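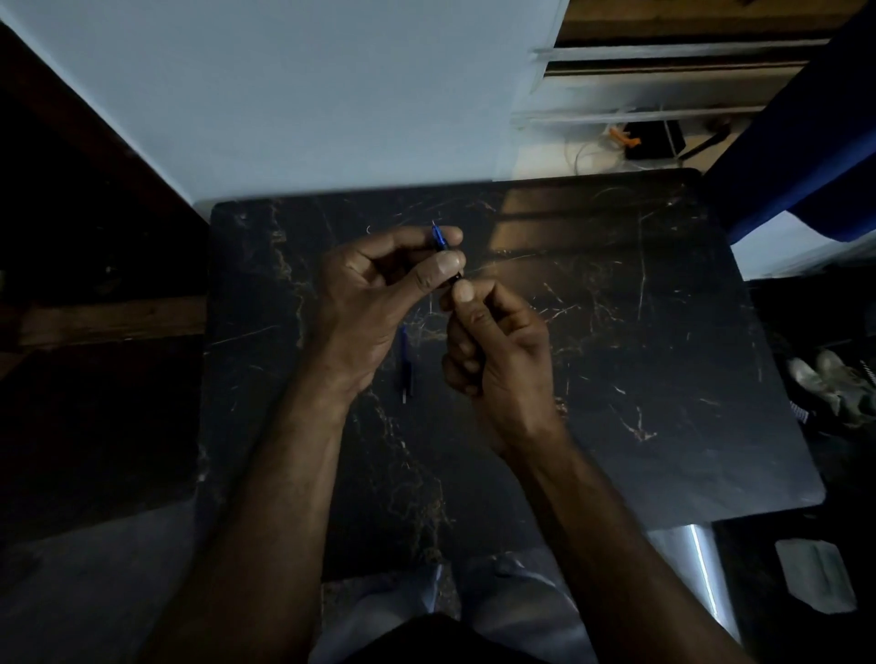

Do I need a separate badge for the opening evening, Lilibeth Ignacio wrote to ask, or does the delegate pass cover it? The delegate pass covers it. Bring the pass and the same photo ID you registered with. Exhibitor passes also work for the opening evening, but contractor passes do not.

Category: Visitor and Exhibitor Information > Frequently asked questions

When and where is the show?
The Niluleo travel retail trade show takes place in October at the Baluyot Exhibition Halls. Doors open to visitors at 9am and close at 6pm, except on the last day, when they close at 3pm.

Is it open to the public?
No. Entry is for buyers, airport and ferry operators, brands, distributors and the trade press. We check every registration by hand, so allow four working days for a reply.

How much is a delegate pass?
A full pass is £571 and includes the conference sessions. A pass for the exhibition floor only is £400. Buyers from duty free operators get in free, up to six people per company.

How big was the last show?
We had 2258 visitors and 471 brands. The figures count each person once, however many days they came.

Can I change the name on a pass?
Yes, until the day before the show, through your Flusteo account. After that you will have to come to the registration desk in Hall 1 with a letter from your company.

I have lost my Flusteo login. What now?
Use the reset link on the sign-in page. If the email does not arrive within an hour, check with whoever made the booking for your company, as the account may be in their name.

How do I book a stand?
Returning exhibitors have first choice of their old position until 2015-04-24. Whatever is left then goes on general sale. Contact Honeylyn Magbanua for the hall plans and Chiến Nông for anything to do with stand building, power or rigging.

Can I give out samples of spirits or perfume?
Perfume, yes. Spirits may be poured on the stand in measures of 25ml or less. Sealed bottles cannot be handed out on the show floor.

Is there a shuttle from the airport?
Karkimia Coaches runs one every 30 minutes from Arrivals, stopping at the main hotels. It is free with any pass.

Can I get a refund?
Full refund up to eight weeks before, half up to four weeks before, nothing after that. Stand bookings are under separate terms, which are in your contract.

Who do I contact about press passes?
Britt-Marie Strand in the press office. Please send a recent article with your name on it.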